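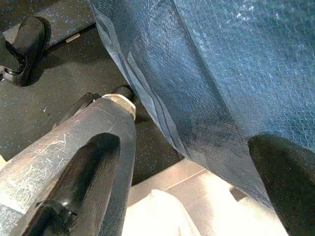 Where does the Plurnton oral history project stand after its first grant period? We have finished the interviews, we're a bit over halfway through the transcripts, and the listening booth at the library will open a month later than we told you it would.

So that's the short version for anyone at the Widmer Fund who is reading this between meetings. The longer one follows, and Regula, I'm sorry, I know you asked me to keep it to a page.

The interviews first, because they were the fun part! We set out to record people who worked at the Clavix button factory before it closed, plus their kids and a few of the shopkeepers who lived off the factory trade. We ended up with 90 hours of sound, a good deal more than I budgeted for. People kept calling their cousins. One afternoon in January I went to see a retired die cutter for what was meant to be a quick follow-up and came home after dark with two more names, a jar of pickled beets and a shoebox of pay envelopes (scanned and returned, the envelopes I mean). I had worried that the office staff and the floor staff would tell completely separate stories, and they do, mostly, except when it comes to the flood. Everybody has the same flood, down to the color of the water. 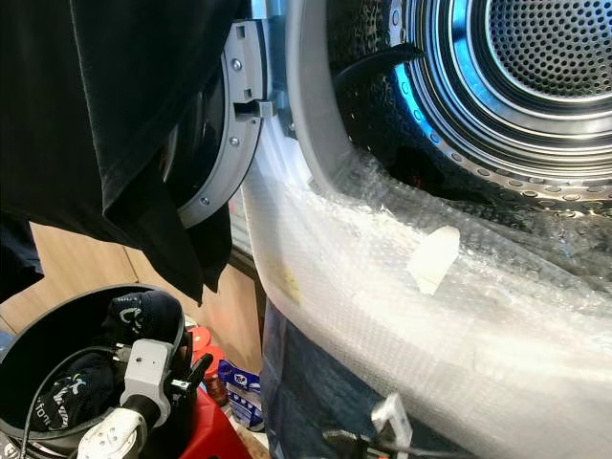 Transcribing is slower. The software we bought does fine with one person in a quiet kitchen and falls apart as soon as a couple starts finishing each other's sentences, and in this town that is most couples. It also has no idea what to do with factory words. "Blanks" came out as "banks" all the way through the first batch, so for a while it looked as if the women on the second floor were polishing banks. Jonas Schnyder has been going through everything by ear and keeping a word list as he goes, and the later batches are much cleaner. I'd like to print the word list as a little booklet if there's anything left over at the end. I think people would pick it up.

Now the money. We spent $1,245 on recording gear, which is what we said we would spend, and $800 on transcription, which was supposed to last until summer and won't. The extra hours are the whole reason. Travel came in low since hardly anyone lives farther out than Plovmont, and I'd like your okay to move what's left of the travel line over to transcription. I'm not asking for new money at this point. If that changes I'll write to you before I spend anything.

The booth is the part I'm least happy with. The library has given us the corner by the local history shelves, a lovely spot, but the outlet there turned out to be dead and the electrician can't come until the school job is done. The bench is built. The headphones are in my hall closet. I've asked if we could run a cord from the reading room in the meantime and was told very kindly that we could not.

One thing I'd do differently: the release forms. I wrote them in a hurry and they don't say clearly whether a family can pull a recording after the person has died. A family asked me exactly that, and I had to say I'd get back to them. Regula Wieser sent me the wording your other grantees use and I've redone the form with it, but it means going back to the people who signed the old one. I've started with the oldest. So far they've all signed again, usually after telling me another story that I didn't have the recorder on for.

Next up are the rest of the transcripts, the new forms, and picking clips for the booth. Jonas wants the flood to run first. I'd start with the lunch whistle. We'll play both for the Saturday group's older members and see which one they talk over.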